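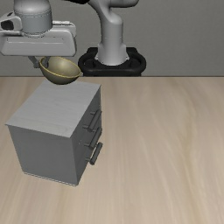
Ottilie Brandvold, Senior Research Engineer, Building Water Systems Group, Pladomard Institute

Figure 1. Rendered view of a gray robot arm holding a round bowl above a small gray cabinet on a light wooden tabletop.

4. Field Observations on Seized Fixture Stops

4.1 Background and terms

A fixture stop is the small shutoff valve installed where the supply pipe leaves the wall or floor to serve a sink, toilet, or appliance. Its purpose is to let a resident or plumber isolate one fixture while the rest of the building stays in service. In most homes the stop is opened at installation and then left alone for years. It may be called on for the first time when a faucet leaks or a supply hose fails, and at that point it has to close fully and without much force.

Two designs account for the stops considered in this section. The multi-turn stop closes by driving a rubber washer against a seat by means of a threaded stem. The quarter-turn stop closes by rotating a ball between two seals. Both are widely sold, and both were present in the buildings that took part in the study. The term "seized" is used for any stop that could not be moved through its full travel by hand. The term "weeping" is used for a stop that moved fully but let water pass either through the outlet or around the stem after closing. A stop could be recorded as weeping only after it had been closed, so no seized stop appears in that group.

Earlier sections dealt with main shutoffs and riser valves, which are larger, easier to reach, and usually listed on a maintenance schedule. Fixture stops are seldom listed anywhere. In the Jorkemden district, where the field work was done, property records gave the location of the main shutoff for every building but gave no make, type, or age for the stops inside individual units.

4.2 Method

The survey covered 15 residential buildings in Jorkemden, all supplied from the same treatment plant and all with copper distribution piping. Buildings with water softeners on the main supply were left out, as hardness was one of the conditions of interest. Access was arranged through the property managers, and work inside each unit was limited to the kitchen sink, the bathroom sink, and the toilet.

Each stop was first inspected in the open position. The inspector noted the valve type, the kind of pipe connection, any visible mineral deposit, and whether the handle could be reached without removing stored items or a cabinet panel. The stop was then turned by hand in the closing direction. No wrench was used on a handle at any point in the survey. If the handle did not move under a firm grip, the stop was recorded as seized and was returned to the manager's repair list.

Where the stop closed, the faucet was opened and left open until flow ended or became steady. A dry paper towel was held around the stem and the packing nut to check for leakage there. The stop was then reopened, backed off slightly from the fully open position in the case of multi-turn designs, and checked again at the stem. For toilets, the tank was flushed with the stop closed and the fill valve was observed for continued flow.

Age could be established only where the manager held renovation records. A stop was assumed to have been installed in the same year as the latest recorded work on that room. This assumption is weak for bathrooms, where a fill valve or faucet is often replaced without a record being made, and the age data should be read with that in mind.

4.3 Findings

Multi-turn stops seized more often than quarter-turn stops in every building where both types were present. The difference was greatest in bathrooms and least in kitchens. Kitchen stops are more likely to be used, for instance when a dishwasher is replaced, and several managers reported that their own staff closed the kitchen stops as a matter of course during other visits.

Mineral deposit at the stem was a useful warning sign in multi-turn stops. A stop with a visible crust around the packing nut was usually stiff, and many such stops were seized. The lack of a crust offered much less assurance. A number of stops with clean stems could not be moved, and when these were removed by the building's plumber, scale was found on the internal threads.

Quarter-turn stops gave a different pattern. Few were seized, and those that were had generally been in service for almost 20 years. Weeping through the outlet was uncommon. Where it did occur, the ball carried fine scratches, which suggests that grit was present in the line when the valve was turned. Flushing the supply pipe before the stop is fitted is standard practice, although no record was available to show whether it had been done in these units.

Access had a stronger effect on the results than had been expected. Stops behind fixed panels or at the back of a deep vanity were in worse condition as a group, even when compared with stops of the same type in the same building. It is likely that such stops are exercised less often. It is also possible that poor access led the inspector to apply less force, which would place some stiff stops in the seized group by mistake. The survey was not designed to separate these two effects.

The type of pipe connection had no clear relation to whether the valve would turn. It did affect what happened during the test. On compression connections that had not been held with a second hand, turning a stiff handle sometimes moved the whole valve body. Push-to-connect bodies are able to rotate on the pipe by design, and on these the inspector had to steady the body in order to judge handle resistance fairly. The test procedure was changed in the second month to require that the body be held in all cases.

4.4 Repeat visits to the Pradance building

One building, Pradance, was visited again after 11 months. Between the two visits, the manager asked residents on the lower floors to close and reopen each stop when their smoke alarms were tested. Residents on the upper floors received no such request. Stops that had been recorded as seized on the first visit had by then been replaced with Kimaro quarter-turn stops and were left out of the comparison.

On the lower floors, the stops that had been stiff on the first visit were easier to turn, with the exception of 2 bathroom stops that had begun to weep at the stem. Both were cured by a slight tightening of the packing nut. On the upper floors, no general change was noted in either direction. The request was not followed in every unit, and the manager did not keep a list of those in which it was, so the result can be taken only as a sign that regular movement is worth further study.

4.5 Limits of the survey

All of the buildings share one water source, and the results should not be applied directly to areas with soft water or with a history of grit in the mains. Hand force was judged by a person and was not measured. A torque gauge with an adapter for small oval handles was tried during planning in January, but it could not be fitted in most vanity cabinets. A shorter adapter has since been made and will be used for the laboratory tests set out in Section 5, where removed stops from the same buildings are mounted on a test bench and turned at a controlled supply pressure.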